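Capítulo 7
Comparar manos: qué medir antes de elegir

Apuntes de partida, sin pulir. Una pinza de dos dedos y una mano de varios dedos no fallan igual – y la ficha del fabricante no lo cuenta. La Marnell aguanta 3,000 ciclos sin ajuste, la Nägeli 2,000. Bien. ¿Y con un asa?

Banco de pruebas: la cocina de Ploltside. Fregadero, encimera, tazas.

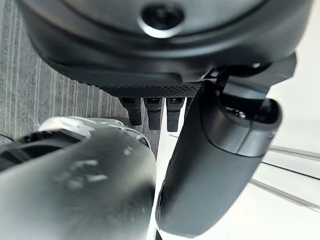
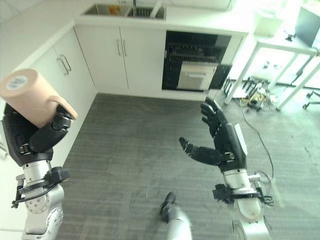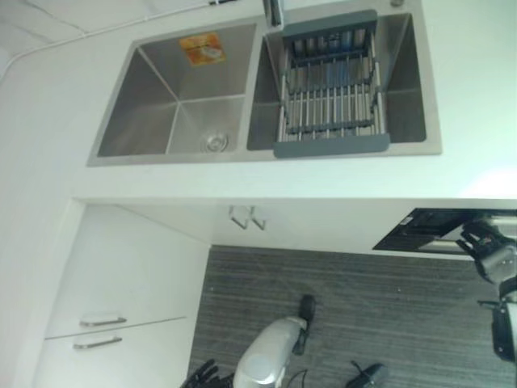
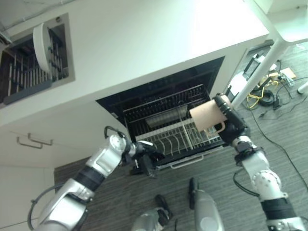
Tres cosas a anotar en cada ensayo: punto de contacto, fuerza de cierre, postura de la muñeca. La cámara tambien cuenta. Corina Sima propone repetir 82 agarres por mano, siempre con el mismo controlador – si se cambian las dos cosas a la vez, los datos no sirven. Ojo con los cables.

En 7.1, el protocolo. En 7.2 los resultados de Jorkumwood y como leerlos.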